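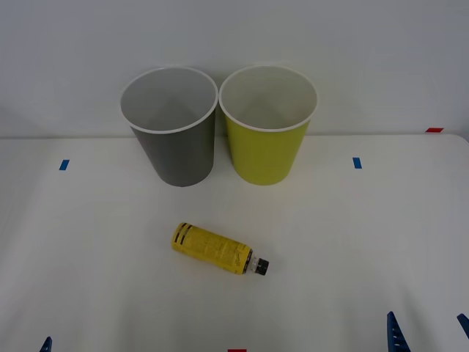 *Two cups, one bottle and a fair bit of tape.*

I've spent most of this week on the dullest part of our stack, the bit that decides whether two cameras are talking about the same moment. Dull, but I'm oddly pleased with it now, so you're getting a post!

Quick recap if you missed the September one: Tralero is our little recorder and playback tool. It takes the camera streams and the joint readings, lines them up and writes the lot to disk. Then Stirkent (Corentin's training code) reads it all back and complains.

The complaint this time was fair. The wrist stream was running 18 frames behind the fixed one by the end of a long recording, and I'd been blaming the network for ages. Annick had a look and asked why I was stamping frames when they got written and not when they arrived. Er. Good question. The write queue was filling up, every stamp after that was late, and the policy was learning to close the gripper on stuff it had seen a moment too soon.

So now each frame gets its stamp the second it lands, the queue is capped at 785 entries, and if it fills up the recorder stops and shouts at you (I've grown to like software that shouts).

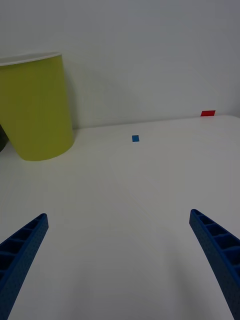 **Filed under: perception, wrist view**

The other job was checking what the wrist view gives us. It's a strange way to look at a table – a yellow-green cup over on the left, a blue square, a bit of red at the back and loads of white. The cup is partly out of view, and our old detector hated that. It wanted a whole rim or it wouldn't play.

I've swapped it for one that's happy with half a cup and passes its confidence along to the planner. Jacqueline thinks the threshold is still too generous, and we've agreed to argue about it once I've replayed 4000 frames through both versions. The first 10 recordings are going through as I type, and the fan on my desktop sounds dreadful.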